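Grendeswood Laundry Room — Photos

Nawal Benmoussa put this page together in August for residents on the Rind side of the building. It covers the shared laundry room on the ground floor, open from 9 in the morning until 10 at night. The Sarkberg building has its own room and its own page.

A few notes come first, then the photos.

The machines are numbered, and the number is on the white sticker at the upper left of each front panel. Use that number when you book and when you report a fault. "The dryer is broken" doesn't help Fultix, who do the repairs.

Washer 1 and dryer 1 share a number. Check whether the sticker says "Smart wash" or "Smart dry" before you load anything.

A normal mixed load takes around 55 minutes to dry. Towels and jeans take longer — book a second slot if you have a lot of them.

Dryer 1, with a bright green garment and a white piece among darker clothes in the drum. The LG washer is on the right.

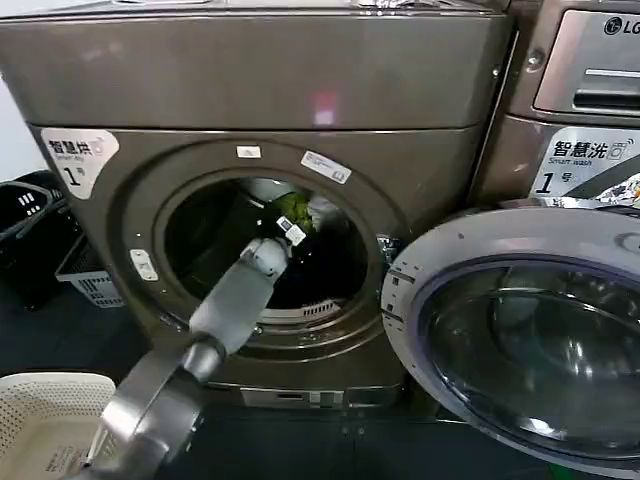
Dryer 1 again, door open, with dark blue clothing in the drum.

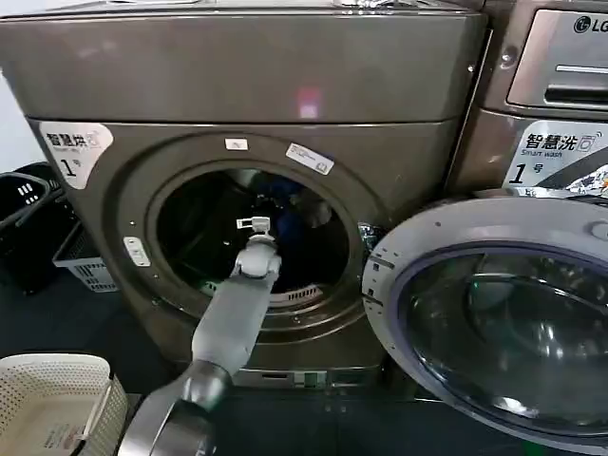 Run a hand around the inside of the drum before you leave. Socks and small items stay behind on the lower rim more than anywhere else. Anything found goes on the shelf by the entrance and is kept for two weeks.

Leave the washer doors open when you finish so the seals can air out. Dryer doors should be pushed shut until they click. Baskets can stay on the floor during your slot, but please take them upstairs afterward.

Photos of the drying racks and the folding table will be added when the painting is done.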